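Why Does the Lettuce at School Taste Different in May?

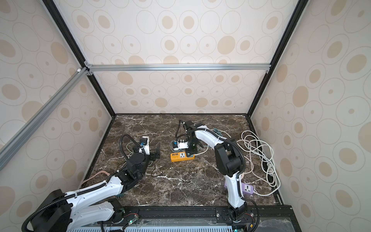 Two robot arms at work over power strips and cables.

By Revathi Bhat
August

Ask a lettuce how far it has traveled and it will tell you nothing. Lettuces are like that. So if you want to know where your lunch comes from, you have to ask somebody else, and the best person is usually whoever orders the food for your school.

Grown-ups call food that was grown close by "local food." You would think they'd all agree on how close is close. They don't. Some say it has to come from the same county. Some say the same state, and if you live in Texas, that could be a tomato with a longer road trip than your last vacation. In the town of Tenden, where I live, the school kitchen says local means a farm the truck can reach and get back from before lunch. It is a pretty good rule. The truck driver likes it, too.

How does a carrot get to the cafeteria?

Let's follow one. Sekar Farm grows carrots in long rows, about as exciting to watch as you'd imagine. A carrot seed is smaller than a sesame seed, and it needs up to 90 days to turn into something worth crunching. During that time the farmer waters it, pulls the weeds, and worries. Worrying is a big part of farming.

When the carrots are ready, they get pulled up, rinsed, and packed into crates. On Monday, very early, when you are asleep with one foot out of the blanket, the crates go on the truck. They ride to the school kitchen. A cook checks them. Then they are washed again, because dirt is patient and hides in the wrinkles, and cut into sticks.

You eat three of them and trade the rest for a cookie. The carrot has done its best.

What about the other kind?

Food that isn't local takes a longer path. It may be picked on a big farm, cooled down, driven to a warehouse, sorted, driven to a second warehouse, and then sent to your school. Every stop takes time. Some foods don't mind at all. A potato can sit in a cool, dark room for months and come out looking just as much like a potato as when it went in. Strawberries are the opposite. A strawberry starts feeling sorry for itself the minute it's picked.

That is why some fruits are picked before they are fully ripe. A peach picked hard can survive a bumpy truck. It will soften later, but it won't get much sweeter once it's off the tree. If you have ever bitten into a beautiful peach that tasted like a wet sponge, now you know who to blame. (The truck, mostly.)

So is local food always better?

No, and be careful around people who say it is. Here are some things to chew on.

Bananas don't grow outdoors in most of the United States. If your school served only local food, you could wave goodbye to bananas and to oranges, unless you happen to live somewhere warm. In January, in a snowy place, your choices might be cabbage, onions, squash, and more cabbage.

Local food isn't always cheaper, either. A small farm can't grow a mountain of beans the way a huge one can, and a school kitchen has to count its pennies. And a tomato grown in a heated greenhouse down the street in winter may use up more energy than one that grew in the sun and took a long ride to reach you. Sorry. I wanted it to be simple, too.

What local food is good at is being fresh, and helping you find out who grew it. It also keeps some of the lunch money in your own town, where the farmer may spend it on boots, or a haircut, or more seeds.

Foods have seasons, like sports

Peas and lettuce like cool weather, so they show up in spring. Corn, peppers, and melons want heat. Pumpkins take their time and arrive in fall, very pleased with themselves. When a food is in season near you, there is plenty of it and it hasn't had to go far. That's why the lettuce in May tastes different: it may have been in the ground yesterday.

Try it yourself

You don't need a farm. You need a pot with holes in the bottom, some potting soil, and a packet of radish seeds. I grow a kind called Pinto – it's pink on one side and fairly rude in flavor. Poke each seed in about as deep as your fingernail is long, put the pot in a sunny spot, and keep the soil damp. Don't dig the seeds up to see how they're doing. They hate that, and you'll want to.

In a few weeks you'll have radishes that traveled from the windowsill to the table. You may not like them. Offer one to a grown-up and watch their face.

Words to know

Harvest: picking a crop when it's ready.
In season: the time of year when a food naturally ripens where you live.
Warehouse: a very big building where food waits for its next ride.

© Grilater Kids. All rights reserved. Contact us | Back to top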